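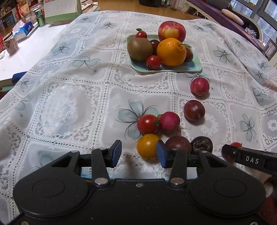
Hand-held grippers at the fruit table, Clallidcombe open day.

Clallidcombe opens its doors for a day of fruit, lace and patient picking

Visitors to the Dondel open day in Clallidcombe were invited to do something most of us do every morning without a thought, and to find out how much there is to think about: picking up a piece of fruit and putting it on a tray.

The open day, held on a Tuesday in November, was the first time that Dondel has asked its neighbours in to see the everyday side of its work on robot hands. Doors opened in the morning and the kettle hardly had a rest until the last guests went home. By the end of the day 80 people had signed the visitors' book, among them two classes from the primary school up the hill, a good number of retired fruit growers, and one family who had come in to ask the way to the harbour and stayed for most of the afternoon.

The busiest spot all day was the fruit table. It was laid with a white lace cloth printed with flowers, and on it went a pale green tray and a mixture of things from the greengrocer: an apple, an orange, a kiwi, plums, radishes and small tomatoes. Guests could take hold of a gripper, close its blue pads on whatever they liked the look of, and try to carry it across to the tray.

"We could have used plastic blocks on a bare bench, and we do have plenty of those," said Clodagh Mac Mathúna, who leads the handling team at Dondel. "But people don't keep plastic blocks in the kitchen. They keep plums, and plums are all a bit different from each other, and they sit on a cloth that moves about when you touch it. I wanted our visitors to feel that for themselves, and I must say they took to it beautifully. I had to ask one gentleman three times whether he might like to let his grandson have a go."

Dondel began using hand-held grippers of this kind last winter. A person holds the tool and does the job at their own pace, and the record of how they did it is later used to help teach a robot arm the same task. The company's current project, called Veter, is all about food in ordinary homes: washing it, sorting it, laying it out and putting it away again. The long-term hope is a helper for people who would like to go on cooking for themselves but whose hands no longer make it easy.

The Veter team has been at work on the project for 17 months, and Tuesday's guests were shown a little of what has been learned in that time. Cherry tomatoes, it was explained, are a favourite with new starters, who nearly always squeeze them too hard at first. Radishes are more forgiving, though their roots have a way of catching in the lace.

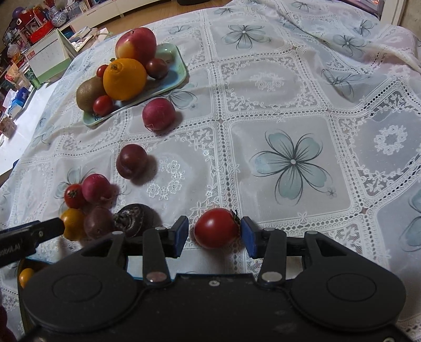

Rajeshwari Rai
Community and Press Officer, Dondel

Between turns at the table there were short talks in the back room, which was once the packing floor of the Munteanu fruit store. The building dates from 1906 and many older residents remember it well. Several brought along their own stories of summer jobs there, and one lady kindly showed our engineers how she had been taught to test a plum with the side of her thumb, a lesson which a few of them have been practising ever since.

The talks themselves were kept short and friendly. Clodagh Mac Mathúna spoke on why small, round, shiny things give robots such trouble, and then took questions for rather longer than she had planned. The schoolchildren wanted to know whether a robot could peel a kiwi (not yet, at least not one of ours), whether it would ever get bored, and whether it could be taught to leave the radishes off the plate altogether. The growers asked more searching questions about bruising, and a lively conversation followed that carried on well into the tea break.

We were very pleased, too, by the response to our call for people to try the grippers in a longer session. Dondel is hoping to gather some 900 short recordings of fruit and vegetable handling before the spring, made by people of all ages and with all sorts of hands. No experience is needed. Left-handed people are especially welcome, as are those who find gripping things a little stiff or slow, and there is a comfortable chair for anyone who would sooner sit down to it. Sessions last an hour, including a proper break, and travel within the town is paid for.

"It was a real pleasure to have the place full of voices," Clodagh Mac Mathúna added. "We spend a great deal of time on our own with these tomatoes. I came away with two pages of notes from things that people said in passing, and a recipe for plum chutney that I fully intend to use."

Dondel would like to thank everyone who came, the two teachers who walked their classes down in a very stiff wind, and the bakery next door, which sent round a second tray of buns when the first had gone by eleven o'clock.

A further open day is planned for the spring, when guests will be able to see a robot arm at work on the same tasks. Anyone who would like to be told the date, or to put their name down for a recording session, is warmly invited to call in at the front desk in Clallidcombe on any weekday between ten and four. Schools and clubs wishing to bring a group should ask for Rajeshwari Rai, who is also glad to help members of the press with interviews and visits.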